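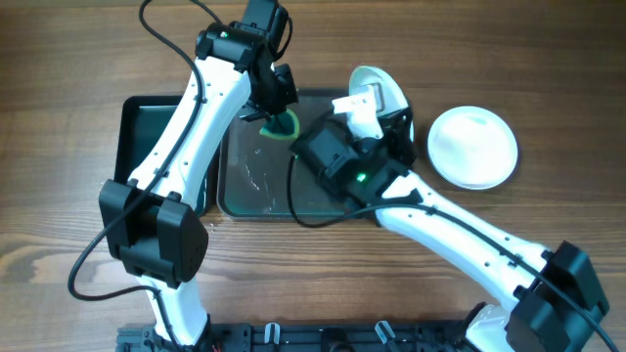 Somel Press Office

CLENIMTON, 11th October – Somel has completed a bench comparison of two gripper finger designs for two-arm handling of wet dishes. The work was carried out at the company's Clenimton test site and covered 432 trials, split evenly between a smooth molded finger and the ridged finger that Somel plans to offer under the Gelta name.

The test task was dish wiping. One arm picks up a sponge and the other picks up a dish, turns it on edge and holds it over a tray while the sponge is brought to the surface. The task was chosen for its mix of contact conditions. The sponge gives way under load and changes thickness as it takes up water. The dish is hard, smooth and thin at the rim, and it has to be held against a side force that changes direction with each stroke.

Both arms were mounted on a common rail at the edge of a wooden table. Arm hardware, motor firmware and table layout were kept the same for the full series. Only the fingers were changed. Both sets were run on the same Wieser controller with one set of gains, which was fixed before the first trial and left alone until the last. Grip current was capped at the same value for both designs.

A trial was counted as complete if the dish was lifted, wiped and set down without a regrasp and without the rim moving more than 14 millimeters in the grip. The ridged finger completed more trials than the smooth finger on oval dishes and on round plates. The difference was greatest on wet rims. On dry rims the two designs were close, and Somel does not consider the dry result a reason to choose one over the other.

The smooth finger did better on one measure. When the sponge was released, it came away cleanly more often from the smooth surface. The ridged finger sometimes kept hold of the sponge after opening, and a short shake motion was added to the release routine for both sets so that the trials could go on under equal conditions. Trials run before this change were repeated and the earlier ones were dropped from the count.
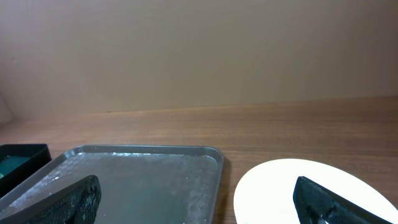
The wrist camera was assessed in the same series. It is used for the final approach, when the gripper is close to the work and the view from above is often blocked by the arm itself. The main difficulty was glare. A glossy tray floor returns bright streaks that shift as the wrist moves, and early versions of the edge finder took some of these for the rim of a dish. A flat plate lying on the table gave fewer false edges than a tray, but offered little surface detail for tracking.

Two camera rates were compared. At 20 frames per second the approach was slow but steady. At 40 frames per second the arm could move faster over the last part of the path, at the cost of a higher load on the controller. Somel will ship the higher rate as the default setting and will keep the lower one available for sites that run several arms from one controller.

Cable routing was also reviewed. The loop of cable at the wrist has to be long enough for the full turn needed to stand a dish on edge, and a long loop can hang into the work area. The loop length used in the trials allowed full wrist travel. Somel is working on a guide that will hold the slack closer to the forearm, and the guide will be tested separately from the fingers.

The series did not cover glasses, cups or cutlery, and no detergent was used. Finger wear was not measured. Results should not be read across to other arms, or to controllers with a different current limit, without further trials.

Gelta fingers will be available to existing Somel customers from March. They fit the current wrist mount with no change to the arm. A revised set of Wieser controller settings, including the release routine, will be supplied with each pair. The full trial log and the test procedure can be requested from the Somel press office in Clenimton.

Last updated: see release date above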